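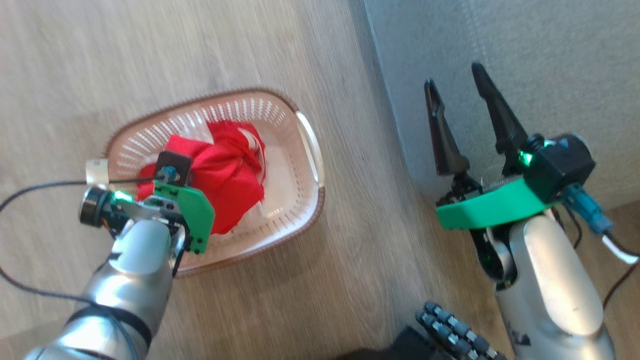

5.3 Where it went wrong: snagged cloth

I'd love to report that the cloth runs were the easy part (we'd certainly planned our week as if they would be!) but they gave us our worst fault by a long way. Out of 160 runs, 132 ended cleanly. Most of the rest came down to one thing: the left gripper took hold of the knot, caught the basket as well, and carried on lifting as if all were fine.

Figure 4. The left gripper at the red bundle in the basket, with the right gripper open.

Why didn't it stop? Zahira Halim and I spent 2 days blaming the wrist camera before Omar Matar looked through the force logs and found our limit had been set for the much heavier parcels in Section 4. A basket weighs so little that dragging it never got near that limit, so the arm simply kept going. On the worst run the basket tipped, a cable pulled tight and Yoga Liem hit the stop button.

We've since lowered the limit for cloth and added a check that the basket stays put during the first part of the lift. I don't think that's the whole answer, and lightly loaded baskets still worry me.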